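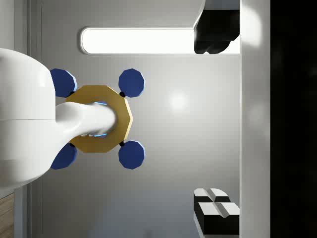 Tyyne Rautiainen, Judik student robotics group
2018-07-10

3.2 Simulated task

Figure 4 shows the arm with its end link at the central opening of the gold plate, the four blue discs set around it. Students on the Urden course wrote their own approach routines and ran them in simulation only. Each of the 16 teams was given 45 trials - fewer than in Kiiskinen, where the limit was left open. Joint angles and contact forces were logged at every step. Trials stopped early by the student were kept in the log but left out of Table 2. Scoring followed the Trutonitz rules, with one change to the time penalty (see 3.4).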